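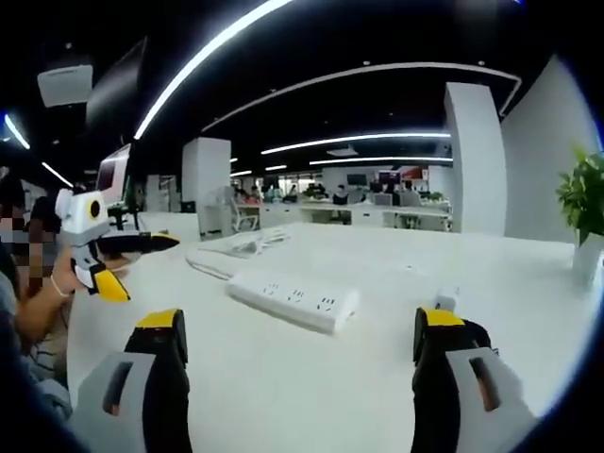 Batano notebook, January. The purpose of this entry is to record the second casting of the layered skin pads for the residents' wound closure course, together with the pull-through results obtained on them and the decisions that follow for the third casting. The long white desk has been adopted as the station for trimming, labelling and visual grading, and the moulds remain on the bench by the fume hood. Grading on a white surface makes the colour boundary between the dermal and subcutaneous layers considerably easier to judge at the cut edge, and the practice should be continued for later batches.

Background

The first casting was withdrawn before it reached the residents. The upper layer tore at the needle entry point under quite modest tension, and a trainee closing an elliptical excision would have learned to under-tighten in order to protect the pad. Faculty reviewing the course had already expressed concern that the commercial pads teach the opposite habit, as they tolerate almost anything. The Batano pads are intended to fall between the two: a bite placed too close to the wound margin should cut out, and a properly placed bite should hold through a full knot.

Casting record

Base material was the Mulex two-part silicone, soft grade, from the lot opened in December. Pigment was pre-mixed into part A for both skin tones. The dermal layer was poured first over power mesh stretched on the frame, levelled, and left until tacky. The subcutaneous layer was then poured with the softening additive raised to 30 per cent by weight of the combined parts. The first casting used less, and the handling notes from that batch describe the deep layer as rubbery and difficult to undermine with scissors.

Degassing was carried out for 7 minutes per mix. A longer hold was attempted on the darker mix and abandoned, as the working time became uncomfortably short and the final pour left ridges along one side of the mould. Those pads have been labelled R and may be used for instrument tie practice only.

Cure was overnight at room temperature. The laboratory is kept cool at this time of year and the surface was still slightly soft at the first check in the morning, so demoulding was deferred until after lunch. Colleagues repeating this work in winter should not demould on the strength of the data sheet time alone. Press the flashing with a gloved thumb; if a print remains, leave it.

A light dusting of talc was applied to the underside. The upper surface was left undusted, since the adhesive strips used in the second session of the course do not hold on talc.

Pull-through testing

Strips were cut from the trimmed pads and mounted in the Halvorsen fixture with the mesh running across the direction of pull. Suture was the Nomden monofilament, non-absorbable, the same gauge as issued in the course packs. Bite distance was marked with the steel rule before each pass. All passes were made by the same operator.

At the wide bite distance the strips held to the end of travel and failure, where it occurred, was at the knot. At the narrow bite distance the suture cut out cleanly to the margin. The mean load at cut-out was 75 per cent of the faculty target, which remains below what was asked for but is a material improvement on the first casting. Spread between strips was acceptable for the lighter pads. For the darker pads it was not, and the two sets of readings should be kept apart in the summary sheet.

Inspection of the failed strips under the magnifier showed mesh fibres drawn upward at the entry point in the darker pads. The probable cause is that the mesh sat nearer the surface there, having floated during the hurried pour. Cross-sections were cut to check this and the mesh was indeed high on the side with the ridges. It was not high on the opposite side, where readings were in line with the lighter pads. Pigment load is therefore not considered responsible at this stage, although it has not been excluded.

One reading was struck out. The lower clamp had not been fully tightened and the strip crept. The value has been left legible in the raw table with a line through it and initials beside it, in keeping with the usual practice.

Handling assessment

Sylvie Tremblay closed a simple linear wound, an ellipse and a small rhomboid flap on a lighter pad and provided written comments, which are pasted on the facing page. In summary, eversion of the edges was judged realistic with vertical mattress sutures. Undermining was described as much improved, with a plane that could be found by feel. The flap tip was less satisfactory: the corner stitch dragged the dermal layer away from the deep layer and left a visible gap. She also remarked that the pad slid on its tray during the flap and that the attention of the operator was taken up in steadying it.

The separation at the flap tip suggests that the dermal layer had passed the tacky stage before the second pour. No note was made of the interval between pours on this batch. This is an omission and the batch sheet has been amended to include a line for it.

Decisions for the third casting

The softening additive stays as it is. Both skin tones are to be mixed and poured separately, with the second mix not begun until the first is level in its mould. The mesh is to be pinned at the corners as well as clamped along the sides. Interval between pours to be recorded, with the second pour made when a gloved finger lifts a thread from the surface but does not carry material away.

A textured backing is to be tried on part of the batch to address the sliding. The trays themselves will not be altered, as they are shared with the cannulation sessions.

Stock and housekeeping

The Mulex part B is lower than the stock card states. The card has been corrected. With the trimming allowance as it stands, there is sufficient for around 8 further pads, and a reorder has been requested through the department office. Release spray is adequate. Blades for the strip cutter are to be replaced before any further testing; the last few edges were ragged and two strips had to be recut.

Retained samples are in the lower drawer, in marked bags, lighter and darker separately. The R pads are on the open shelf and may be taken by any resident wishing to practise.

Outstanding: calibration certificate for the Halvorsen load cell, and Dr. Tremblay's signature on the facing page.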